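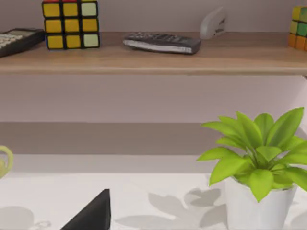
Calculator and cube on the oak-toned shelf, desk below.

October, 4.15 pm

Glue tests, second batch. Misex sent the new wood glue with a sheet claiming it clamps up in half the time of the Gebretsadik stuff we already use. I've read a lot of sheets like that.

Cut 6 lap joints from the same pine board, 3 for each glue. Same overlap, same clamps, same corner of the bench. Sanded with 80 grit and wiped down. Left the lot for 2 hours, then hung the bucket off each one and added sand until it let go.

Results are less exciting than the sheet. Two of the Misex joints tore wood, which is what you want. The third peeled clean along the glue line with hardly any fibre on it. All the Gebretsadik joints tore wood, one of them a bit ragged near a knot I should have cut around. I don't count that one for much.

So is the new glue worse? Can't say from this. The clean one may have been starved - I remember squeezing that clamp harder than the others and there was a lot of run-out on the paper. I also spread the Misex with the old brush, and the old brush is rubbish. Whoever does the next lot, please use a fresh one for both.

What I don't believe is "half the time". The squeeze-out was still rubbery when I took the clamps off, same as the other glue. If they measured it in a heated room with bone dry timber, good for them. Our shed isn't that.

Colour of the dried line: Misex goes a bit yellow, Gebretsadik stays clear. Matters for the Tristine drawer fronts, doesn't matter for anything painted.

The Zerkidberg order stays on the old glue for now. I know the new tub is cheaper per litre. It won't be cheaper if we end up redoing drawers.

To do:
- repeat with a proper spread and the torque on the clamps written down
- leave one pair overnight
- weigh the bucket, stop guessing by scoops
- ask Misex what temperature their figure is for

Offcuts are labelled and in the tray under the bandsaw. Please don't burn them yet.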